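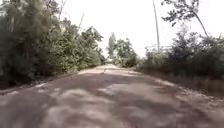 1/ Lane following without lane markings: notes from the Lullarcombe course

Evander Halliday
15 Mar 2024

Thread for the mobile robotics class and anyone taking over the code in November. Route is the lane, 600 m one way. Task is to stay on the drivable surface from the start stake to the turnaround with no map and no GPS in the control loop.

2/ Rules for the class project, since two people asked. One front camera, wheel odometry, one IMU. No lidar. Compute on board. An operator walks behind with the stop button. Every press is logged as an intervention, whatever the reason.

3/ Platform is the Vilell chassis, same as last year. Four wheels, skid steer. Steering code is Rerna, which is what the students named their stack. I've stopped asking what it stands for.

4/ Perception in Rerna is a small segmentation network with three classes: drivable, not drivable, unknown. The planner fits a center line through the drivable region and tracks a point ahead of the vehicle. Plain pure pursuit after that.

5/ First problem is shade. Under the trees the surface breaks up into light and dark blotches, and the blotches have stronger edges than the road does. Where the road meets the verge there's dirt on both sides of the boundary and very little gradient to work with.

6/ The old classifier was color based. It learned that pale means road. Then it met a sandy verge in sun and a road in shade and got both wrong, consistently, with high confidence.

7/ Parvathi Alva's fix was in the training data. She took every labeled image from the sunny stretches and multiplied it by random soft-edged masks, so the network saw the same road with synthetic shade on it. Labels unchanged. Architecture unchanged.

8/ It helped more than anything else we did this term. The predicted boundary stopped snapping to shadow edges. It still wobbles, but the wobble is small enough for the tracker to filter.

9/ Second problem is exposure. The sky goes white and the auto exposure tries to do something about it, which pushes the near ground down into the dark. Benedito Medeiros moved the metering window to the lower half of the image. One config line. It should have been there from the beginning.

10/ Side effect: the sky is now completely blown out. We don't use the sky. One student was using the treetop outline as a heading cue and had to rewrite that module. Sorry, Gervásio.

11/ Third problem is unidentified small stuff on the road. Far ahead you get a dark spot a few pixels across. Could be a stick, could be a stone, could be an animal. The network says unknown, which is correct.

12/ The question is what the planner does with unknown. Version one stopped. You can't stop for every leaf. Version two ignored anything under a size threshold. You can't do that either.

13/ Version three slows down and keeps looking. If the region grows in the image at the rate a ground object should, it's treated as an obstacle. If it doesn't, it's dropped. This needs decent odometry, and skid steer on grit doesn't give you decent odometry. So the gate is wide.

14/ Now the part that took most of our time. Tar.
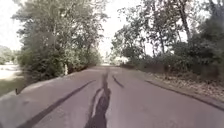

Crack sealant on the asphalt section. Curb on the right, no painted lines.

15/ To a person that's sealed cracks. To a network pretrained on street data, a long dark stripe running toward the vanishing point is a very good candidate for a boundary. It's long, continuous, high contrast and pointed in the right direction.

16/ What Rerna did with it: split the drivable region in two along the central line, then picked the larger half. Which half is larger depends on where the vehicle is. So it drove in one half, drifted, swapped halves, and drifted back.

17/ From behind it looked like a control oscillation. Cleiton Guerra spent a full session lowering gains. The gains were fine. The center line was jumping sideways and the controller was following it faithfully.

18/ Lesson for the class, and it goes in the handbook: plot the reference before you touch the controller. If the reference is jumping, nothing downstream can save you. Log the reference and the tracked path in the same file, same clock.

19/ It gets worse where the central line forks and rejoins. The strip of asphalt left between the two branches was labeled drivable, correctly, and it was isolated from everything else, so for a few frames it counted as its own road. A very narrow one.

20/ Fix, part one. Relabel. The original annotators (us) hadn't agreed on whether sealant was drivable. Some images had it in, some had it out. The network learned the disagreement. We wrote one rule: if a wheel can go over it safely, it's drivable. Color doesn't matter.

21/ Fix, part two. Close gaps in the drivable mask after projecting to the ground plane. In image space the sealant gets wider toward the bottom of the picture, so no single kernel size works. In ground coordinates it does. We use 20 cm.

22/ Why 20 cm and not more: anything larger starts eating real obstacles. A thin stake beside the pavement edge is a real object and has to survive the closing step. Parvathi has a unit test for exactly that. Don't delete the test.

23/ Fix, part three. Use the curb where there is one. A curb is a height change and sealant isn't. With one camera you don't get height directly, but you get some parallax as you move. Gervásio Queiroz has a two-frame check that is cheap and mostly right. It only votes. It can't overrule the network.

24/ Leaves. Where litter builds up next to a curb, the curb check goes quiet and the segmentation takes over. That handoff is not smooth. Open issue, assigned to whoever reads this first.

25/ Surface quality is a separate output. I keep saying this in class. Drivable answers whether you may be there. Quality answers how fast. If you fold them together, a rough patch turns into a wall and the vehicle tries to leave the road to go around it.

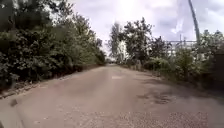

26/ So potholes go into the quality layer as a speed cap first, and only the deep ones get promoted to obstacles. We can't measure depth with this sensor set. We estimate it from how ragged and dark the edge is, which is a poor proxy, and we treat it as one.

27/ Gravelly texture also reads as rough, and that one is right to. The wheels slip on it and the odometry goes optimistic. Benedito raises the odometry covariance when the quality layer reports coarse texture under the vehicle. Simple coupling. Works in simulation, needs more field time.

28/ Pale rectangular patches: could be paint, could be a repair. The planner doesn't need to know. We had a student proposal to detect painted marks and use them for localization. I asked how it would tell the two apart. The proposal is being revised.

29/ Structures behind the hedge line are a nuisance for the optical flow. Thin bars seen through foliage give strong corners that alias against each other. Crop everything above the road's far end before flow. Cheaper too.

30/ Data so far: 72 logged runs. They're not equal. The early ones have no exposure metadata, and the color classifier runs use a different mounting height for the camera. Use the manifest. Do not train on the whole folder because it's there.

31/ Splits. Please split by run. If you split by frame, neighboring frames land in train and test, and you'll report a beautiful number that means nothing. We caught this in three of last year's reports, including one I had graded generously.

32/ Interventions are tagged by cause: perception, planning, control, hardware, operator judgment. Operator judgment means the person pressed the button and the log later shows the vehicle would have been all right. Press it anyway. There's no grade penalty for those.

33/ Someone asked whether the Guimarães planner would handle the forked sealant better. That's the sampling planner from the other section. It scores many short arcs, so a split mask hurts it less. It also costs more compute than we have left on the board. Cleiton is porting a cut-down version to check.

34/ Deliverables for the class, again. Each group turns in: a log with reference and tracked path, the confusion matrix by run, a list of interventions with causes, and 8 pages maximum. Appendices count. Figures need axis labels with units.

35/ Things I would like to see tried by the next group. A temporal filter on the mask in ground coordinates. A learned estimate of exposure failure, so the vehicle knows when it can't see. Some handling of the far end of the road, where everything goes pale and the center line fit gets very creative.

36/ On that last one: we currently truncate the fit at a fixed distance. It's crude and it limits speed. A confidence weight per row would be the obvious replacement. Parvathi started a branch. It compiles.

37/ Reply to a question in my messages: no, we haven't tested in rain. The enclosure isn't sealed around the camera cable. Until it is, the operator checks the forecast and that's our weather policy.

38/ Camera calibration file changed this month after the bracket was re-drilled. If your ground projection looks tilted, you have the old one. Pull, then rerun the checkerboard check before you file a bug with Cleiton.

39/ Code, manifest and label rules are in the class repository under the Lullarcombe folder. Label rules are one page. Read them before annotating anything, especially the paragraph on tar.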